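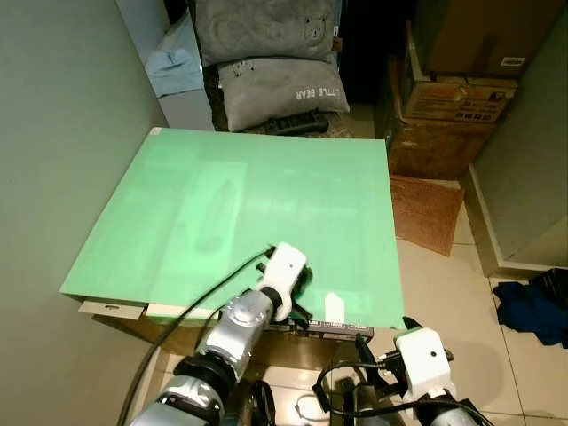
I paid $165 for a board. I'd like that on the record before I start defending it.

The Bostis is sold by Andason as a "flexible living surface", a phrase that kept me from working out what it was for most of a Sunday. It's a board. It's large, flat and rectangular, and it comes on its own without legs, hinges or brackets. You're meant to rest it on whatever you've got, use it as a surface, and put it away when you'd like your floor back. I've had it for 11 weeks in a spare room that was small before I bought furniture for it.

**The colour**

Mint green. The website also had a white and something called Driftwood, which was out of stock and I suspect always has been. Mine sits near a wall that's a pale grey-green, so the two look like they were meant to match and somebody lost the swatch. I've grown fond of it. Visitors say "hospital".

The finish is matte, and it still manages to throw back a white glare near the front edge when the light catches it. If you want to read or draw on it, move your light first.

**Marks**

My main gripe. The leaflet promises a "wipe-clean, worry-free finish" and I'm two-thirds of the way there, in that I wipe it and I worry. Mine has faint pale streaks and smudges over the surface. They don't catch under a fingernail and they don't seem to get any worse. A damp cloth moves them about. I tried the Weltex spray I use on the stovetop and got a slightly different arrangement of streaks, with a lemon smell. From the doorway you'd hardly notice. I don't sit in the doorway.

**Propping it up**

Andason is relaxed about what goes underneath, and you shouldn't be. The board is only as level as its supports. Mine has spent a good part of its life on a slope, near edge down low on a bit of wood, far end well up in the air, and anything round you put on it is coming to see you. For laying out fabric or sorting paper, a small tilt doesn't matter. For a cup of tea, it matters a great deal - ask the floor tiles.

It's an awkward thing to shift by yourself in a tight room. The corners find the paintwork, and you spend a while hugging it while you decide which way is out. Clear the floor first, cords especially. I also keep pillows up the back: two grey ones, stacked, the bottom one announcing LITTLE BEAR and the top one with a bear's face on it. I'm a grown man. They were on special and they're very good pillows.

**The competition**

Before buying I had a lend of a Ruotsalainen folding table belonging to my neighbour, Santeri Ikonen. It has legs, and I'd forgotten how much I like legs. It also pinched my thumb twice and took up half the wardrobe when folded. The Bostis goes flat against a wall and has never bitten me. If you've got the storage, get the table. If you're measuring your spare room in sideways steps, the board starts to make sense.

**The leaflet**

Mine ran to 2000 words, for a product with no moving parts. There's a section on ventilation. There is nothing on getting it up a staircase, where I could have used some guidance.

**Would I buy it again?**

At full price, no. In the December sales, probably, and I'd get the white. I've used it most weeks, for wrapping presents, cutting out curtains and one ambitious jigsaw that had to be built from the low end up. Delivery was prompt and both blokes were polite about the stairs.

Three and a half stars. I've taken one off for the streaks and half for "flexible living surface". It doesn't flex.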